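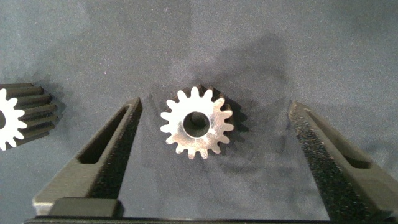 December, second night at Devport

Up at six. Still dark and no wind to speak of. Elis had the kettle on already and was sitting on the cabin step with his boots unlaced, looking at the water. We had said we would be paddling by seven and we were on the ramp at twenty past, which is good for us.

The hire place opens early if you ask the day before. They gave us the long green double again. It tracks well but it's heavy to carry, and the path down from the rack is all roots. I took the stern. Paid for the whole day this time, because yesterday we came back with half an hour left on the clock and felt rushed the whole way in.

Went north along the shore toward Sultum. The plan was to stay within 300 yards of the bank until the point, then cross the mouth of the bay if it stayed flat. It did. The crossing is 2,000 yards on the map and took us longer than it should have, mostly my fault for stopping to take my jacket off and then stopping again to put it back on. Water was very clear on the far side. You could see the weed lying over and the sandy patches between.

Landed on the shingle at Sultum a little before ten. There is a store, Dlamini, at the top of the boat steps, and it was open. Bought two egg rolls, a bag of oranges and a new pair of wool gloves, as my old ones are through at the thumb. The woman at the counter told us the creek behind the village can be paddled for over 800 yards before it gets too shallow, so we did that after we had eaten.

The creek was the best part of the day. Narrow, with alders leaning in from both sides, and very quiet. Saw a heron, then the same heron again around each bend, since it kept flying ahead of us. We got to a fallen trunk and could have lifted over it, but Elis's shoulder was sore by then and I didn't push. Turned the boat by backing into a gap in the reeds.

The wind came up after lunch, from the west. We hugged the shore the whole way around the bay instead of crossing – longer, but I had no wish to be side-on to those waves in a rented boat. One wave came over my lap and that was enough. The last 500 yards to the ramp were straight into it. Arms like string when we got out.

Back at the cabin by half past three. Hung everything over the heater rail. The spray skirts dripped all over the floor and we put the bath mat under them. Elis slept for an hour. I read the visitor book, which is mostly people complaining about the stove, and they are right, the left ring only works on high.

Soup and bread for supper, and the last of the cheese. Looked at the map again. Tomorrow we might try Wido, the small island south of the ramp, if the wind drops overnight. There is supposed to be a landing beach on the east side and a walk to the top. If it doesn't drop we will drive around to the woods and walk there.

Need to remember: dry socks in the bag this time, and the oranges, which are still in the car.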